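Kusivness Publishes Chore Report: Household Robots Still Slow at Small Tasks

CLUNDUMACH, August 3, 2020 – Kusivness, a product testing firm, today released the results of a study on whether robot arms can take over small chores in homes and shops. The study finds that machines can do part of this work now, but that most of it still needs a person close by.

The report, titled "Can It Tidy Up Yet?", covers 786 attempts at ordinary jobs. These include clearing a desk, sorting pens and markers, putting caps back on, folding hand towels and filling a small parts tray. All attempts took place at the Kusivness test space in Clundumach, on plain tables with everyday supplies from an office goods store.

Of the 786 attempts, 453 were finished without help. Another 176 were finished after a person stepped in once, usually to move an item back within reach. The rest were stopped.

Kusivness counted an attempt as finished only when every item was where the task sheet said it should be. A marker left on the table next to its cup did not count. Neither did a towel folded in half when the sheet asked for quarters.

Desk supplies made up the largest group of tasks. They are cheap, they roll, and they come in many sizes. A marker has to be gripped firmly enough to stay upright and gently enough that the barrel is not marked. Passing one from a lower gripper to an upper one adds a second place where it can slip or tilt.
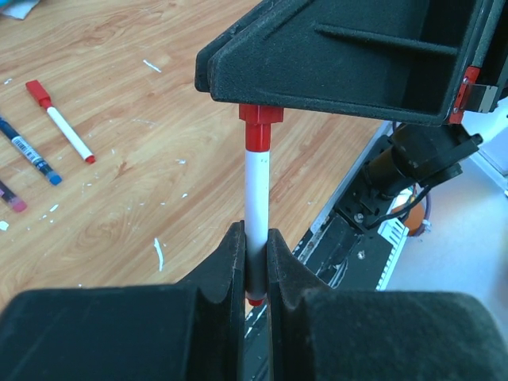 Gajewski, which runs a chain of stationery and craft stores and read an early copy of the report, takes a more cautious view. The company said it would not put a robot arm on its shop floor on the strength of these numbers. Its staff re-sort the open pen displays several times a day while also answering questions and ringing up sales, and in its opinion a machine that does only the sorting, at a slower pace, saves very little. It added that it would look again if the share of unassisted work rose and if the equipment could be left running after closing time.

Kusivness agrees that speed is the weak point. A person who did the same desk-clearing task for comparison was faster than the machines in every round. The arms did better on work that could be left alone for a long stretch, such as sorting a mixed tray overnight.

The report also looks at what happens when the table is not neat. Tasks on a cleared surface were finished without help more often than tasks on a surface with loose caps, paper scraps or cloths on it. Clutter caused two kinds of trouble. Small items were pushed aside on the approach to the one that was wanted, and soft items such as cloths changed shape each time they were touched.

Clear plastic was tested separately. Pens with see-through barrels are harder for some cameras to pick out than pens in solid colors, and the report lists results for the two types in different tables. Readers who plan to use the figures for stock handling should check both.
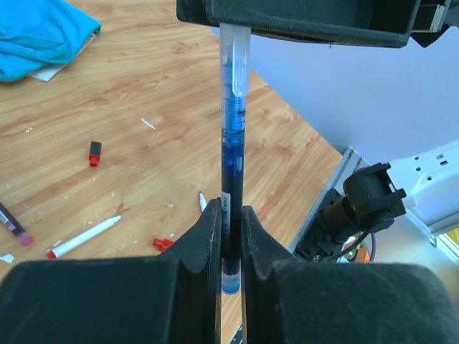
Once a pen was held, the type of barrel made little difference to whether it reached the right place. Most stopped attempts ended before the first grip or at the moment of release.

For households, the report's advice is to wait. The set-ups tested need a fixed table, steady light and someone who can restart them. Laundry, dishes and floors with toys on them were outside the study, and Kusivness does not draw conclusions about them.

For small shops and offices, the picture is mixed. Sorting, counting and tray filling are close to useful where the same items come up every day. Opening packages and restocking hooks are still best done by hand.

A second round of testing will begin in October with Juneo, a maker of storage trays and drawer inserts. It will consist of 500 attempts and will use trays with wider openings, to find out how much of the problem can be solved by changing the container and leaving the machine as it is. Kitchen drawers will be added to the task list – cutlery first, then utensils with odd shapes.

The full report, with task sheets and results for each group, is available on request from the Kusivness press office in Clundumach. Shops that would like to suggest a chore for the October round may write to the same office.

About Kusivness
Kusivness tests tools, appliances and work equipment for retailers and publishers. Its reports are paid for by subscribers, and makers of the equipment do not see the results before they are published.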